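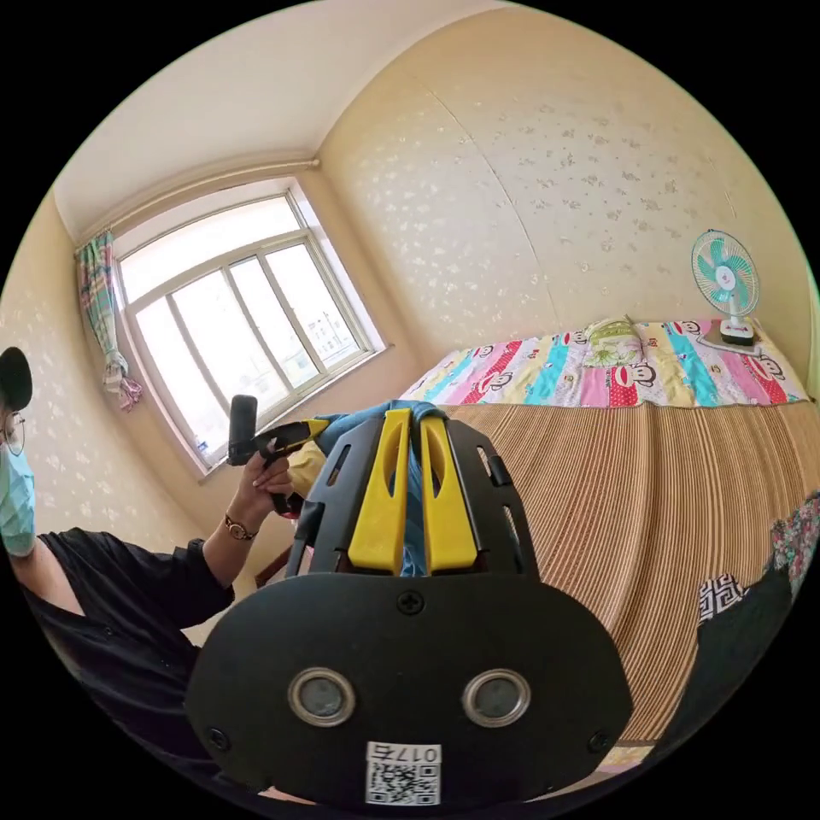 A small bedroom with a large window.

Small bedrooms: windows, sills and fabric

The bedrooms on the upper floors of Firilwood were laid out in 1934, and most of them have not changed size since. They have a large window, little wall space and not much room to walk around a bed. Residents have asked for practical notes on keeping these rooms in order, so we have put together what has worked in the building so far.

Start with the window. The white frames are divided into panes, and dust settles on every one of the bars. Wipe them with a damp cloth from the top down, then dry them. Do not use a scouring pad on the paint. If paint is already lifting, leave it alone and report it to the Prarnham office, extension 317. Repainting is paid for by the building and you should not be buying your own.

The sills are narrow. A small bottle will stand on one, but anything wider tends to get knocked off when the window is opened. Please keep plant pots off the sills on the street side. Two pots came down into the Doltard Lane entrance last winter and the entry mat had to be replaced.

These rooms get a lot of daylight. Fabric left near the glass will fade on the side facing out, and blue seems to go faster than most colors. Turn a folded blanket or spare cover now and then, or store it in a drawer. Curtains can be swapped left for right when you wash them, which evens out the fading.

On folding: work on the bed if it is made, or stand at the window where you can see stains and loose threads. Fold large pieces in half lengthwise first, then in thirds. A pile of folded pieces should be no taller than the drawer it goes into - pressing it down to close the drawer puts creases in everything on top. Small pieces of cloth are better rolled and stood on end.

Clothes that are worn once and will be worn again are the main cause of clutter in a small room. Give them one hook or one chair and nothing else. When the hook is full, something goes to the wash or back in the closet.

The laundry room has a new drying rack, a Blöndal, fixed to the back wall. It folds flat when it is not in use. Please do not hang wet bedspreads on it. They can go on the lines in the yard, which are free most mornings.

We have set aside $800 this year for small repairs in bedrooms. It covers window latches, sill paint, closet rails and curtain brackets. It does not cover shades, mattresses or shelving you have put up yourself. Requests should be in writing with the room number and a short note on what is wrong. Forms are in the tray outside the office.

Window latches on floor 2 will be checked in September. Clear the sill and leave enough space to stand in front of the window. If you would like to be in the room for the check, write that on the form and the office will give you a time.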